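Our student robotics club spent May on one job: making a bed. Posting how it went, mostly for the teams who asked what we were using.

The task comes from the Renaud challenge. Two arms, one quilt, one mattress. You start with the quilt part folded back and have to get it flat, with the pillow left showing. Up to 6 minutes per run.

Our machine is called Minia. Two arms, a gripper on each, camera at the head. Lucian Sandu did most of the wiring and Jovita Ponce wrote the control code. I did the data, so if the data is bad that's me.

We don't write out the movements by hand. One of us drives the arms through the task, we record it, and the model is trained on the recordings. By the end of the month we had 3144 clips. A clip is one grab and one pull, not a whole bed.

Driving is harder than it sounds. You have no feel for the cloth at all. You shut the gripper and hope you've got one layer and not two. Natalia Hinojosa is the best of us at it and she still asks for a break after 50 clips.
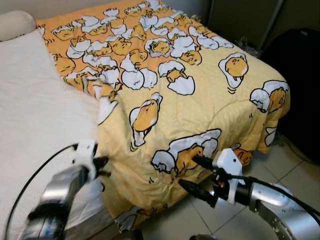
The left arm gets the awkward half of the job. It works on the fold side, next to the sheet, and has to find an edge to hold. The right arm mostly keeps the near edge from sliding while the left one pulls.

First version of the model pulled with both arms at once. The quilt went tight in the middle and nothing else moved. Jovita added a short wait between the two and that sorted most of it.

Second problem was the pattern. We'd done all the early clips on a plain grey quilt, then swapped to the egg one. It went for the white bits of shell as if they were the sheet. We threw in a lot more egg quilt clips and it's better now – still not good on the orange end, where the eggs are small and close together.

Cables, for anyone building something similar: leave more slack than you think. We had one catch on the corner of the mattress and lost an afternoon to a bent connector.

Rodel Pascual asked about scoring. You get marks for how much of the mattress is covered and lose them for touching the pillow. No marks for speed unless two teams tie.

We took it to the regional round at Skallthorpe and came 3rd. Gistik won with a much slower robot that hardly ever dropped the cloth. Well deserved, their grip is far better than ours.

Next job is softer finger pads. Cirilo Villaseñor is cutting some from silicone sheet and we'll try them on the same quilt first. Will post the drawings once we know which thickness works.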